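Notebook – December, the accommodation project

Picked up the intake study again after lunch and I'm really happy with where it's going! The question is still the simple one: when a job applicant never says outright that they need a religious or medical accommodation, how often does the hiring manager guess anyway, and does the guess end up in the file?
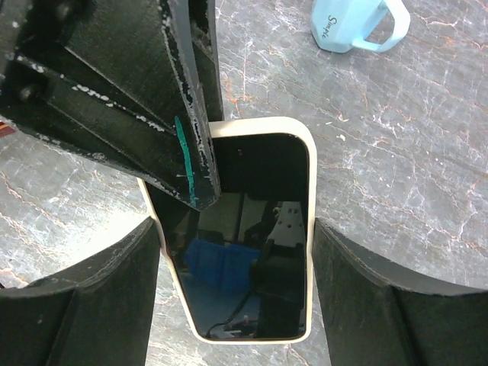
Reading time: 3 minutes

Si-eun Ban finished coding the Dunduritz interview notes this morning. We have 171 usable files out of 200. The rest had no manager comments at all, so there was nothing to code. I had expected far worse from notes that old.

What jumped out (and I read this pile twice to be sure) is the wording. Managers hardly ever write "needs Saturdays off." They write "may have availability issues" or "check with district about look." A guess dressed up as a scheduling note! If I were arguing motive, those are the lines I'd want in front of a judge.

Two coders disagreed on 6 files, all from the Cletville stores. We're splitting the "availability" code in two – stated by applicant, assumed by manager – and recoding that batch from scratch.
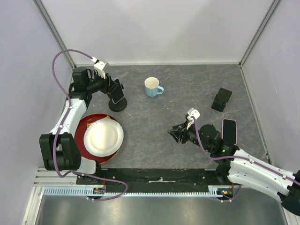 Mug, tray and paper plate on the tabletop.

Still to do: ask Katene whether their application form had a box for schedule requests back then. If it did, a blank box means something. If it didn't, it means nothing and my second table has to go. Also move the dress policy memos out of the Nomik folder, I keep opening the wrong one.

Comments (3)

I'd keep the second table either way and footnote the form question. Great stuff in there.

Does "check with district" count as assumed? I've been marking it unclear.

Assumed, if there's nothing from the applicant on the page. Will add it to the code sheet tonight.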